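Kundberg Cell Rules Pack, second edition: worth having for a small test bench?

14 comments | 37 shares

The Kundberg Cell Rules Pack is a set of written rules for people who run one robot arm at one bench. It comes as a download with checklists, a blank risk sheet, and a sample cell you can load into a simulator. The price is $400 for a shop license. I used it for 3 months on a board testing job, first in simulation and then on the floor.

The rules are short. Each one fits on a page and says what to check, who signs, and when to check again. The old edition buried the approach speed rules in the back. Now they come first, where a new operator will read them.

The best section is on working close to a fixture. It asks you to set a slow zone above the part, write down the height where it starts, and run the whole path in simulation before anyone touches the real arm. It also wants two views of every approach, a close one at the gripper and a wide one that takes in the base and the bins. I used to save only the wide view. My notes are better with both.
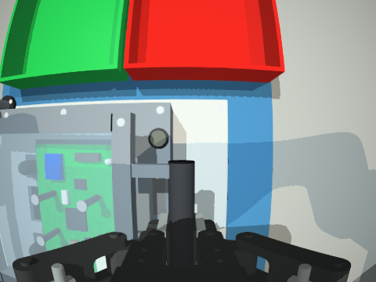
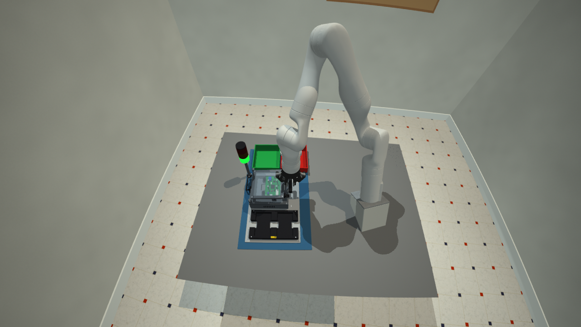 Both views show the green board in its gray fixture, with the green and red bins behind.

Plomau wrote in to say the two-view rule is fine for a first setup but too much work for small changes. If a bin moves by an inch, Plomau would save the close view again and leave the wide one alone. The pack doesn't allow for that. Any change to the layout means a full new set, and I think a lot of shops will skip it for that reason.

The bin rules are good. Pass and fail bins need different colors and a written label, and the robot program has to use the same names as the labels. We had "good" on the bin and "out_2" in the code for most of a year. Fixing it took an afternoon.

The signal light page is weaker. It tells you to write down what each color means at your bench, then gives no advice on what to do when two machines in the same room use the colors differently. I wrote our own page for that.

The simulator file loaded without trouble, but the log settings need work. By default it records every small stop. One run left me with 2,112 entries, nearly all of them the same message. Turn that down before you start.

The pack doesn't replace a proper risk assessment, and the first page says so. If you already have a safety person and a full set of procedures, you won't learn much. For a shop with one arm and a folder of loose notes, I'd buy it. I'd like to see a cheaper license for schools.

Comments

Chiriac
Does the blank risk sheet come as a spreadsheet or only as a PDF? The first edition was PDF only and we retyped the whole thing.

benchtop_m
Spreadsheet now, and the PDF is still in there.

rlo
Agree on the signal light page. We taped our own chart to the door.

Related

Kunadari gripper pads, long-term review
Writing a restart procedure people will follow
Labeling bins for mixed board runs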